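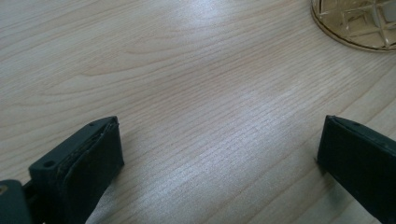 Fadwa Bouazza wrote in after last month's newsletter to ask whether it's ever worth oiling a table that somebody has already varnished, and she put it so nicely that I've been thinking about her letter ever since. She had bought a bottle of oil at the Loston market, rubbed it over her dining table one evening and found it still sitting on top at breakfast, tacky enough to hold a napkin. "Have I ruined it?" she asked.

No, Fadwa, you haven't, and please don't feel silly, as I did precisely the same thing to my mother's sideboard the winter we moved to Darketwood (and I'd been told not to, twice). Oil wants to soak into bare wood. Varnish is there to keep things out, so the oil has nowhere to go and just lies there gathering crumbs. Wipe off what you can with a soft cloth and a little mineral spirits, open a window while you do it, and then leave the table alone for a day. Lay the cloth out flat outdoors to dry before it goes in the bin. Oily rags bunched up in a corner can heat up all by themselves and catch fire, and I'd hate for any of you to learn that the hard way.

If you're not sure what's on your own table, put a drop of water somewhere out of the way and go make a cup of tea. Bare or lightly oiled wood will usually darken under the drop. On varnish it will sit up in a bead until you come back.

For a table that really is bare, or that you've sanded back yourself, I still like the old routine. Sand with 120 grit, always along the grain, then go over it again with something finer. Brush off the dust, put on a thin coat of oil, thinner than you think you need, and wipe away whatever hasn't gone in after 16 minutes or so of puttering around the kitchen. Give it a good night's rest before the second coat. My neighbours on Cullinane Road swear by four coats, but I've always run out of patience at three and the colour has come up lovely every time.

We'll be talking about finishes at the October get-together in the Pramen Hall, upstairs, starting at 7 p.m. Bring a drawer front or an offcut if you have one you'd like to try things on. There's room for 36 of us if we squeeze in, and the kettle will be on early. Fadwa has promised her date squares.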